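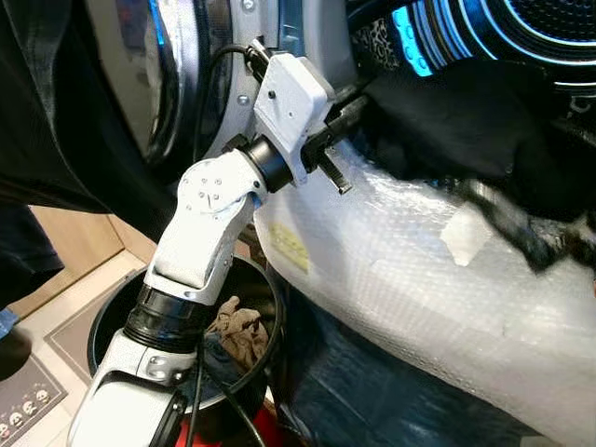 Town laundry in Somthorpe to stay open in the evening from October

The public laundry on Niritz Street in Somthorpe will stay open until 10 in the evening from October, the town council decided at its last meeting. Until now the doors were closed at 6, and many people who work in the day could not use it.

The change was asked for in a petition which was signed by 2353 residents. It was started by Marcela Sýkora, who lives in one of the older apartment buildings near the river. In these buildings the kitchens are small and the landlords do not allow a washing machine in the bathroom.

"I finish my work at half past five and the bus takes 25 minutes," Sýkora said. "So for two years I washed my things by hand, or I asked my sister. My neighbors have the same problem. We did not ask for a new laundry, only for the key to be turned a little later."

The longer hours will be tried for a period of 3 months. After this the council will look at how many people came in the evening and decide if the hours will remain. A similar trial was made four years ago, but it was in the summer, when many families dry and wash at their garden houses, and it was stopped early.

The price of one wash will go up by 50 cents at all times of the day. The council says this is needed to pay for the evening staff and for the higher cost of water. Residents over 65 and students will pay the old price if they show a card at the desk. The card can be ordered at the town hall and it is ready on the next working day.

Not everybody is content with the decision. People living above the laundry wrote to the council that they can hear the spinning of the machines in their bedrooms. The company Zieliński, which looks after the building, has promised to put rubber mats under the machines on the street side before the new hours begin. The last wash must be started before 9 in the evening, and the dryers at the back wall will be switched off at half past nine.

The rules for large items also change. Blankets and curtains will be accepted only before noon, as they need a long program and keep a machine busy. Carpets are still not allowed. Residents who have carpets to clean can bring them to the Ristusine depot, where a cleaning service is open in the morning.

Nearly 135 households use the laundry every week, according to the council. In winter the number is higher, when it is hard to dry clothes at home.

Questions about the new hours can be asked at the desk of the laundry or at the town hall. The new price list will hang at the entrance from the end of this month.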